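About Ketik

Ketik is a small company that teaches people how to sort, fold and store clothes at home. We run classes at our rooms in Lerncombe, we visit homes by appointment, and we write the Dutitz method booklets, which many of our customers found before they found us.

We do not sell wardrobes and we do not sell boxes. Most people who come to us already own enough storage. What they want is a way of dealing with clean clothes that still works at the end of a long week, with tired hands and a bed they need to sleep in.

How we started

Veronica Surdu started Ketik after eleven years in a hotel laundry. She had trained new staff for most of that time and had kept notes on what people found hard. Sheets were easy to teach. Clothes from the lost property shelf were not, and every new starter folded them a different way. Her notes became a stapled handout, and the handout became the first Dutitz booklet, named after the street where she was living at the time.

The first class was held in her front room with the furniture pushed back. It was meant to last an hour and went on until past 10 p.m. Jintana Suksawat was one of the people in it. She had a background in dressmaking and alterations and had opinions about how Veronica was treating sleeves. She came back the next month to teach the part on sleeves herself, and she has been a partner in the company ever since.

We moved into the Lerncombe rooms two years later. There is one large room for classes, a smaller one where we keep the practice clothes, and an office that is mostly shelves. Parking is behind the building - use the side entrance, the front door sticks.

What we teach

The basic course has four sessions. Each one uses real clothes, worn and washed many times, in the sizes and fabrics people have at home. Our practice stock is now 411 pieces, nearly all of it donated. We try to keep a fair share of awkward items in it, such as wrap skirts, hooded tops and anything with a lining that slides.

Session one is sorting. Session two is tops and shirts. Session three is pants, skirts and anything with a cord or a belt. Session four is putting away, which takes longer than people expect and is where most of the questions come up.

We also run a shorter class called Pană, for people who share a closet or a chest of drawers. It covers how to split the space and how to label it. Couples take it, and so do brothers and sisters, and we have had two sets of college roommates.

Working on the bed

Most folding guides assume a table. Very few of the homes we visit have a clear table near the closet, so we teach on a bed wherever we can. In home visits we always do.

A bed is a good height for most people and it has plenty of room. The trouble is that it gives. Thin fabric sinks into a soft cover and you end up smoothing the blanket along with the shirt. A firm, flat layer on top fixes most of this. A woven sleeping mat works well, and so does a folded sheet pulled tight. If the mat has a seam or a border, line the garment up with it and you have a straight edge to fold against.

These are the steps we give to everyone on a home visit:

1. Put all the clean clothes in one heap on one side of the bed. Do not start separate piles yet. Keep the other side clear for working.

2. Take one piece from the heap and spread it on the firm surface. Pull out sleeves and legs that are inside out. Check pockets.

3. Deal with cords before you fold. Draw the two ends level and lay them inside the garment. A cord left hanging will catch on the next thing in the drawer, and a metal tip can snag a knit.

4. Crinkled fabric needs less smoothing than you think. Spread it out, pat it down, and leave the texture alone. On this bed a lime-green piece with a brown drawstring is spread out on the bamboo mat, and the heap to the right has a second lime-green piece at the front, with beige print and black behind it. 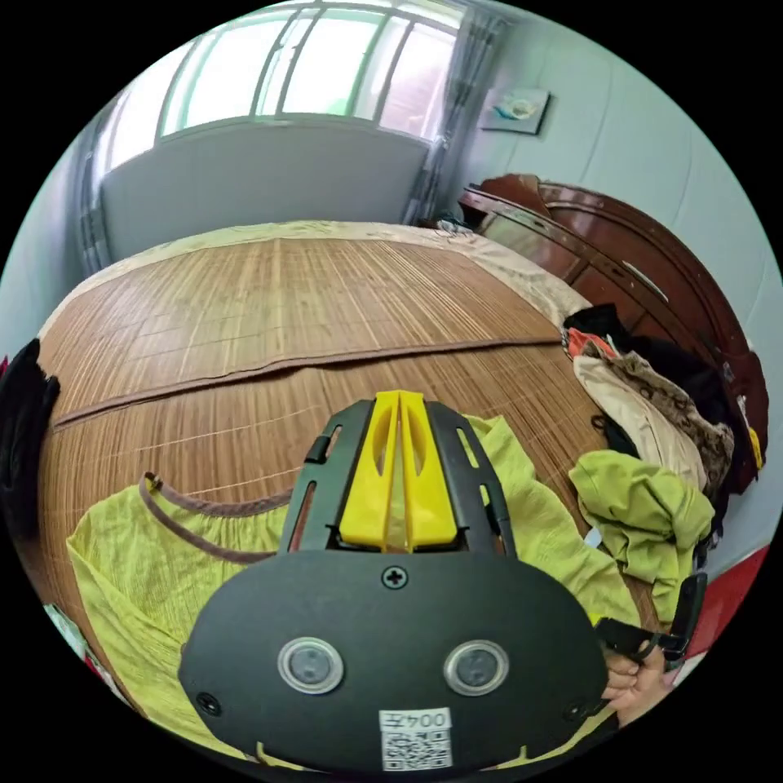

5. Fold to the width of the drawer or shelf, never to the width of the bed. Measure once with your hand and use the same span for every piece.

6. Put each finished piece at the foot of the bed in the order it will go away. Heavy things first, at the bottom.

7. Clear the bed completely before you stop. If you run out of time, put the unfolded clothes back in the basket.

Who we work with

Last year 109 people finished the basic course and we made 104 home visits. Our customers include parents with young children, older people moving to a smaller place, and people coming home after surgery who need to do the job sitting down. We have a seated version of every fold. Ask for it when you book.

Classes are small, with no more than eight people. If you would like to bring a group of your own, we can open the room in the evening, usually from 6:30 p.m.

Donating clothes

We take clean practice clothes all year except September, when we go through the stock and repair or recycle what has worn out. Cotton tops we have plenty of. We are short of larger sizes, children's pants and anything pleated.

Getting in touch

Call or write to the Lerncombe office to book a place, or leave a message and Jintana will call back in the afternoon. Booklets can be picked up at the office or mailed. The current Dutitz booklet has 51 pages and comes in large print on request.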